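Blog > Casa > Pintura > Paredes de dos colores

Cómo pintar un rincón en dos colores sin que se te corra la línea

Lectura: 5 min

Llevaba meses queriendo juntar naranja y azul en la misma esquina, y por fin me animé en enero. 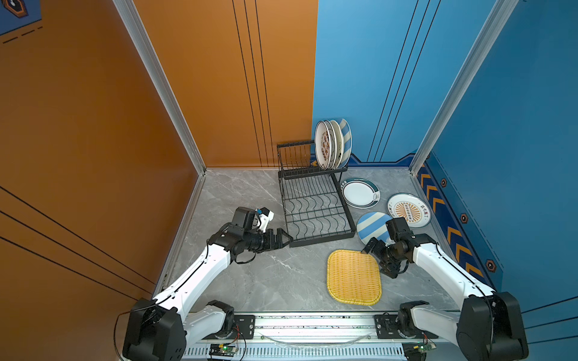 Según Védís Ketilsson, la cinta hay que quitarla con la segunda mano todavía fresca, y esperar al día siguiente es buscarse un disgusto. Yo antes esperaba, y así me iba (¡media tarde retocando con pincelito!).

Te cuento cómo lo hago ahora. Lavo la pared con agua y un chorrito de jabón, la dejo secar y paso lija fina por el ángulo. Luego pinto primero el color claro, metiéndome un par de dedos en la pared vecina, y me voy a dormir.

Al otro día pego la cinta justo en el ángulo y la aprieto con una espátula de plástico. Después viene el truco: una pasada finita del color claro sobre el borde de la cinta, para sellarla. Cuando seca, dos manos del oscuro, siempre tirando desde la cinta hacia afuera. Y a despegar despacito, a 45 grados... bueno, a ojo, que yo tampoco saco el transportador.

Guarda un frasquito de cada color para los roces, con el código apuntado en la tapa. El mío es el 3241 de Jonuver.

Notas relacionadas
- Qué rodillo usar en paredes rugosas
- Cómo limpiar brochas con pintura seca
- Techos bajos: colores que ayudan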